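A lakeside walk opens at Ditby

Visitors to the little lake town of Ditby have one more good reason to linger this summer, with the old shore path now open all the way to the Clekville lighthouse. It's a gentle stroll past reed beds and boathouses, and there are 2 new overlooks where you can sit and watch the ferries come in. 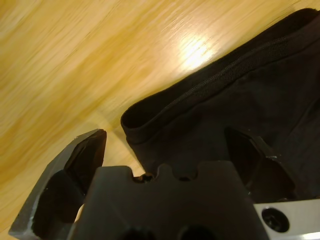
A black fabric pouch on a wooden surface.

Svyatoslav Ivanyshyn, who runs the Shevchuk guesthouse by the pier, has walked it every morning this week - twice, when the weather was kind - and he recommends the early hours, when the herons are out and the bakery has just opened its doors.
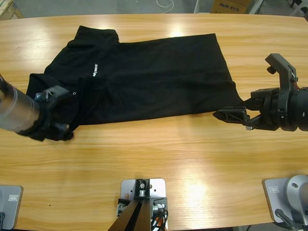
Black short-sleeved shirt with a small white "TREE" logo near the collar.

The path is free to use and stays open until December. Parking at the Drondano landing has room for 200 cars, and the ferry from there takes you straight across to the trailhead.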